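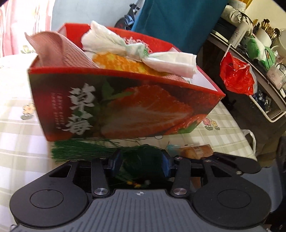

Strawberry box, open, on the checked cloth.

25 April 2025 - print shop, Durnham

Good day on the press! Finally got the second red to sit where I wanted it. Yesterday's mix was far too stiff and pulled fibres off the Peslow stock, so I let it down with a little more of the thin oil and worked it on the slab until it dropped off the knife in a slow ribbon. Huge difference. Solids came up flat and rich from the third pull onwards, and the paper stopped complaining.

Counter was at 2,505 when I started and I ran 100 sheets of the Clondness poster, red only. Hiếu took over the inking halfway through and has a lighter hand than me - his sheets are cleaner round the counters of the small letters, mine have a bit more punch in the border. I like both. We should agree on one before the full run though.

Packing: took out one sheet of tissue, added it back, took it out again. Leave it out. The old block (drawer 39) has a low corner at bottom left and needs a scrap of newsprint under it, nothing on top.

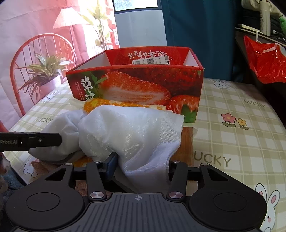 Lettering is the next job, and I'm really looking forward to it. Yolanda wants the title cut away so it shows as bare paper through the red, and I was nervous about the thin strokes filling in. Then again, look at how well the big white brush characters on the strawberry box hold up against the dark red, while the little vertical lines beside them nearly vanish. So: title big and fat, rough brush edges welcome, and the small print goes in the margin in black where it has a chance. I've drawn it out on tracing paper and will cut a test in lino before touching the good wood.

Tried the Lý black over the red on two spoiled sheets. It goes a gorgeous warm brown-black, a bit shiny. Want to see it again once it has dried properly.

To do: more rags, wash the small roller (the blue has got into the ends again), ask Hiếu where the long gauge pins went. Recipe for the red is on card 946, with today's oil written in pencil underneath.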